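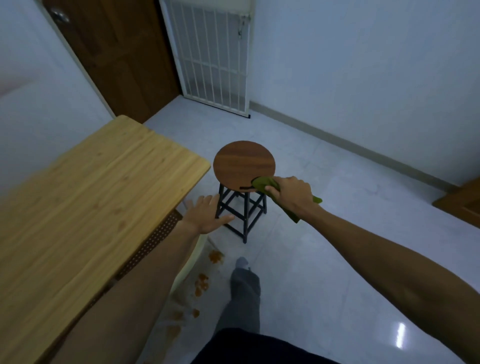
Cleaning a Spill on Wood Seating and Tile: Order of Work and Cloth Use

Sum-yee Pan
Household Methods, Project 2
June 15, 2026

1. Purpose

The project compared two orders of work for cleaning up a food spill that has reached both a piece of furniture and the floor under it. In Order A the furniture is wiped first and the floor second. In Order B the floor is done first. The measured quantities were total time and the amount of water used. A secondary question was whether the finish on a wood seat holds up to repeated damp wiping.

2. Materials

The test piece was a round stool with a flat wood seat on a black metal frame. The frame has four thin legs tied together with crossbars at two heights. The lower crossbars form a square ring close to the floor, and this ring turned out to matter more than the seat (see section 5).

The floor is tile. A light wooden table stands next to the stool and was left in place for all runs, as moving it would have changed the reach.

The spill was Sorrentino tomato sauce thinned with cooking oil. Cloths were plain cotton, folded once. The cleaner was Saveo dish liquid in warm water. A second cleaner, Nurklow, was bought for the project but left a film on a test tile and was dropped after the first trial in March.

3. Method

Each run used 300 ml of cleaning water in a basin. The sauce was applied with a spoon to the front edge of the seat and in a trail on the tile. It was left for 71 seconds, the time it took to put down the spoon, rinse hands and wet the cloth in the first practice run. The same delay was kept afterward.

The seat was wiped with the right hand while the left hand was kept free to steady the frame. Without a hand on the frame the stool slid on the tile when pressure was put on the rim. Wiping went along the grain on the flat part and around the curve on the edge. The cloth was then refolded to a clean face for the legs and crossbars.

The floor was wiped from the outside of the trail toward the stool in short strokes. Larger spots were lifted with the cloth held flat before any rubbing. A run ended when a dry white paper towel drawn over the seat edge, lower ring and tile showed no color.

A total of 41 runs were completed. One was thrown out when the basin tipped over.

4. Results

Order A was faster in most runs. The main cause was rework. In Order B, sauce and water dripped from the seat rim and the crossbars onto tile that had already been cleaned, and that part of the floor had to be wiped again. In Order A the drips fell on tile that was still dirty and were picked up in the same pass.

Water use was close between the two orders. Order B needed a fresh basin more often, but the difference was small and depended on how hard the cloth was wrung out.

Total water for the whole project, including practice runs and rinsing of cloths, was not metered. The notebook lists 1288 seconds of wiping time for the first block of runs only. Times for the second block were kept on a separate sheet and are in the appendix.

5. Discussion

The seat was the easy part. Sauce stayed on the surface of the wood and came off in a few strokes. The joints between the legs and the lower ring took longer, as a folded cloth does not reach into the corner. A corner of the cloth twisted to a point worked better. A soft brush would likely be faster still and was not tested.

Grout lines held oil after the tile faces were clean. The paper towel test does not pick this up well, so floor times are probably too short in both orders.

The seat was checked after the last run with a hand lens. The Jenon furniture wax applied before the project had gone dull along the front rim but was intact elsewhere. No raised grain was found. This covers one stool and one finish only.

6. Further work

- Repeat with a longer delay so the sauce starts to dry.
- Test a brush on the frame joints.
- Use a grout swab in place of the towel test for the floor.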